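Oosthuizen Hall Users' Group
Minutes of the December meeting

Present: Lungile Msimang (chair), Hendrik Tshabalala (minutes), and representatives of the Fuka choir, the Pistham supper club and the Demik craft circle.
Apologies: one received, from the choir's second representative.
The meeting opened at 6:30 p.m.

1. Minutes of the last meeting
Accepted with one correction. Under item 4, "chair covers" should read "table covers."

2. Matters arising
The side door lock has been replaced. Two keys were issued, one to the choir and one to the supper club. The craft circle asked for a key as well. L. Msimang will have one cut.
The dripping tap in the kitchen is still dripping. H. Tshabalala to call the plumber again.

3. Table decorations for the supper
The supper club reported 67 bookings. There will be 17 tables. The club wants each table to have a centerpiece made up on a tray, so that it can be carried out in one go and lifted off when the food comes.
The sample under discussion uses a wooden tray, black candle holders, a small potted succulent and a pink glass vase. Points raised:
The craft circle felt four candle holders to a tray was too many for the smaller tables. The supper club would like to keep four on the head table and use two on the rest. Agreed.
The choir asked whether the plant should stand in the middle. The supper club prefers it toward the back with the holders around it. Left to the supper club.
There was some discussion of the pink vases. A second one could go on the head table tray, but it takes up room and people need to see across to each other. Agreed to keep to one vase per tray and put the spare ones on the windowsills.
No fresh flowers in the vases this year. The craft circle will make paper stems and bring them in a box.
Candles are to be unscented. Matches stay in the kitchen drawer and one person from the supper club will do all the lighting.

4. Storage
The decorations now fill most of the bottom shelf in the hall closet. The choir pointed out that its folders were moved to make space and that it was not asked. L. Msimang apologized. The folders will go back on the bottom shelf and the decorations will move to the top one, except for the glass, which stays low down. Vases to be wrapped one at a time in newspaper and the boxes marked on two sides.

5. Chairs
26 of the folding chairs need new rubber feet. H. Tshabalala has a price and will order them before the supper.

6. Any other business
The supper club asked for the hall from 2 p.m. on the day to set up. The choir will finish its rehearsal early and leave the chairs out.
The craft circle asked that the thermostat not be turned past the tape mark.

The meeting closed at 7:45 p.m. Next meeting at the same time, in the small room.

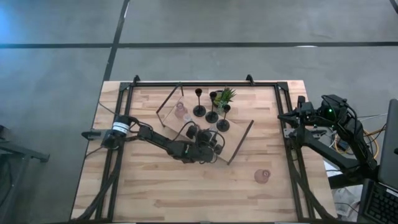
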